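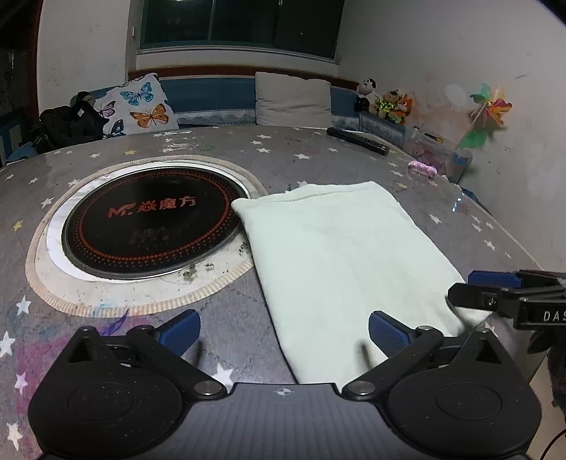 Hand-held gripper demonstration is a way of gathering examples for a robot learning system in which a person does a chore with a gripper held in the hand, and the motion, the finger opening and the camera view are recorded for later training. No robot arm is needed while the recording is made. Household textiles are a favourite subject: a typical view has blue-padded fingers held wide apart over or beside a folded cloth, with whatever else the home contains, such as a round cooktop plate on a soiled placemat or a row of plush toys, left in sight. Supporters regard this clutter as the main attraction of the method. Whether it helps a robot as much as they claim is less settled.

Background

The usual alternative is teleoperation, in which an operator steers a real arm from a distance. It is slow and costly, and it ties the work to a lab. Hand-held tools were promoted as a cheaper route, with the promise that anyone could collect useful material at home after a short lesson. The promise is partly borne out. The tools are light and quick to set up, but the short lesson tends to grow once the first recordings have been reviewed.

Method

The collector holds a gripper whose fingers resemble those of the target robot. A camera on the tool sees the fingers and what lies past them. Position is usually worked out from the camera images together with motion sensors. Each attempt at a task is stored as an episode, given a written label such as "fold the towel in half", and kept or thrown out by a reviewer.

Folding is commonly done with two grippers, one for each hand. This brings in a timing problem, as both recordings must line up closely enough for the learning system to treat them as a single action. It also means that each tool wanders in and out of the other's view, and opinions differ on whether these glimpses are useful information or a nuisance.

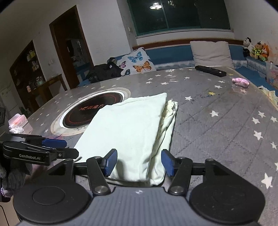 A hand-held gripper with its fingers open on either side of the near end of a folded cloth. A second gripper lies to the left.

The Morkinden trial

A frequently repeated argument for the method comes from the Morkinden trial, run in February by Tyyne Leinonen and Ekrem Yazıcı. Collectors recorded 1196 episodes of cloth folding in seven homes. The organizers' summary, dated 2021-03-04, described the collection as "broad in setting and natural in behaviour".

Both halves of that phrase have been questioned. Sarla Pandey, who reviewed a sample of 200 episodes, noted that most began with the cloth already flat and square to the collector. A towel fresh from a laundry basket seldom obliges in this way. She also found that several collectors had fallen into a single habitual fold, so that a large number of episodes amounted to a small number of movements repeated. Leinonen replied that repetition is needed for a system to learn anything at all. The two positions are not far apart, but the summary was never revised.

Criticism

The most common objection concerns the body behind the tool. A person leans, shuffles around furniture and turns the wrist in ways that a fixed arm cannot copy. Episodes that look tidy on video may be out of reach for the machine they are meant to teach. Filters exist to remove such motions, though Arash Ghaffari has argued that they also remove many of the recoveries from small mistakes, and these are arguably the most valuable part of the record.

A second objection is about counting. Projects like to report episodes or hours, and neither figure says much about variety. Nazanin Pakzad has proposed reporting the number of distinct starting states instead. The Omura and Nestex collections adopted a loose version of her measure — loose enough that the two cannot be compared.

Privacy is a further concern. A camera pointed at a cloth also takes in cushions, shelves and doorways. Blurring is possible, but it strips out the same domestic detail that was used to justify recording in homes.

See also

Episode labelling
Chang grasp notation
Teleoperation
Morkinden trial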